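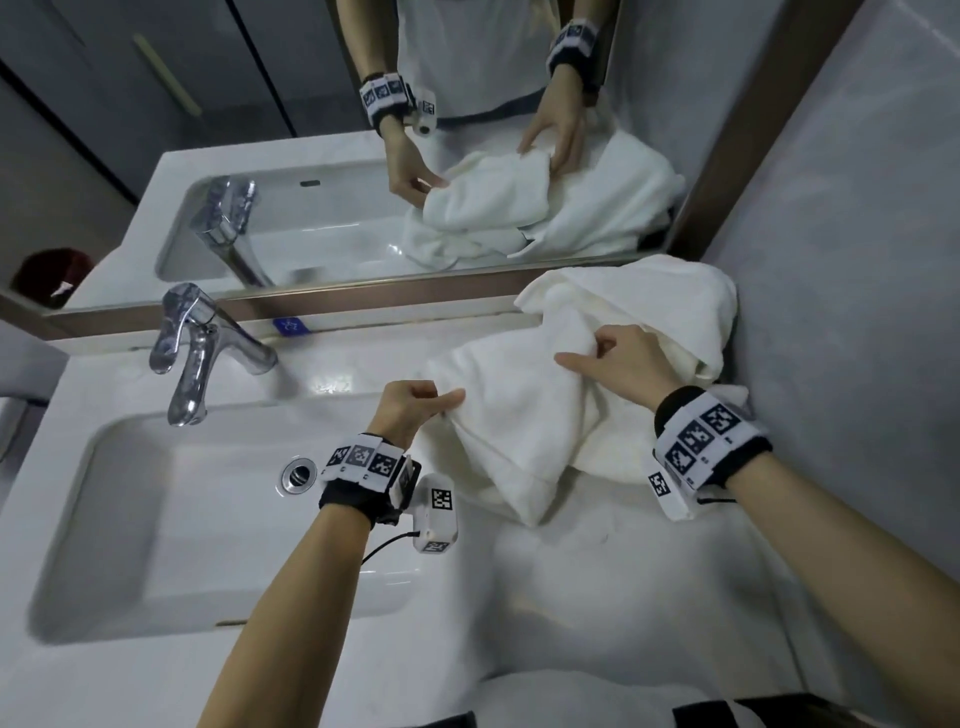 Page last changed: 9 February 2021

Drusater shareholders list - archive
Subject: Re: Fourth quarter numbers, and the inventory question
From: Uchenna Nwosu

Hello Laurier, hello all,

Thank you for the summary. I read the release two times and also the tables at the back, and I do not agree with one part of your reading. I quote you first so that others can follow.

Laurier Cormier wrote:
> The quarter was better than I feared. Net sales went up, the
> loss became smaller, and the guidance for the year was not
> cut. Management says the higher inventory is "planned" ahead
> of the spring orders. I take them at their word. They had too
> little stock last spring and they lost business to Giraldo
> for this reason. I am keeping my shares and I may add some
> under 51.
>
> Does anybody have the store count? I could not find it in
> the release.
>
> Laurier

The store count first, as it is the easy part. It is in the second table, in the small notes: 210 company stores at the end of the quarter. Partner stores are given on a separate line and you should not add the two together, because the company changed how it counts the partners after it bought Prevetti. Before that, a counter inside a department store was one partner store. Now it is not counted at all. If you compare with the old reports you will see a big drop which did not really happen.

Now the inventory. It is true that they had too little stock last spring. But if you look at the note on page 14, finished goods is only a part of the increase. The larger part is yarn and unfinished cloth at the Bredton mill. Spring orders are shipped from finished goods. Cloth which is not yet cut or dyed in February will not be in a store in March. So I think the word "planned" can be correct, but the reason they give for it explains the smaller half only.

I see two possible explanations. One is that they bought cotton early, when the price was lower, and they will use it during the whole year. This would be good for the gross margin in the second half. The other is that the mill made more than the finishing plant could take, and the cloth is waiting. In this case we will see a write-down later, maybe in the third quarter, when it is their habit to clean up such things.

The release does not let us choose between these two. On the call, Karine Lavoie asked about it (she was the third question, if you want to find it in the recording) and the answer was mostly about freight. I have listened to it again and I still do not know what was said.

One more point about the loss. It became smaller, yes, but please look at the line for the Prevetti integration costs. Last year this line was large and this year it is almost finished. If you take it out of both years, the operating result is nearly flat. I do not say this is bad. Flat, with the freight prices of this winter, is acceptable for a company that sells bath and bed linen. But I would not call it a recovery yet.

For the people who are new on the list, here is what I have in my own notes for the next weeks.

1. The annual report. Look for the inventory table with three lines: raw material, work in process, finished goods. The quarterly release puts the first two together. If raw material is the big line, I will be calmer.
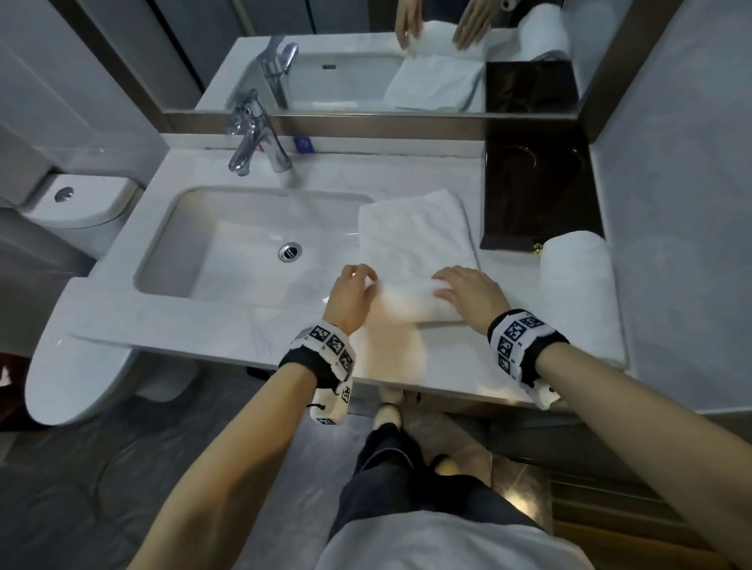

2. The hotel contract. Management spoke of 700 hotels under the new agreement, but it was not clear if these are signed or only invited to order. Mitali Khan has written to investor relations to ask and she will forward the answer if there is one.

3. The bank covenant. The limit is tested again after the first quarter. Inventory is financed with the short credit line, so the two subjects belong together.

4. The annual meeting. Lucinda Ridgeway is collecting questions from small holders. Please send them to her directly and not to the list - last year some were lost between the replies.

As for me, I am not buying and I am not selling. I hold 1306 shares, the same as before, and I wait for the annual report. Laurier, if you do add more, I would be glad to hear your opinion about the mill first. You know that business better than I do.

With kind regards,
Uchenna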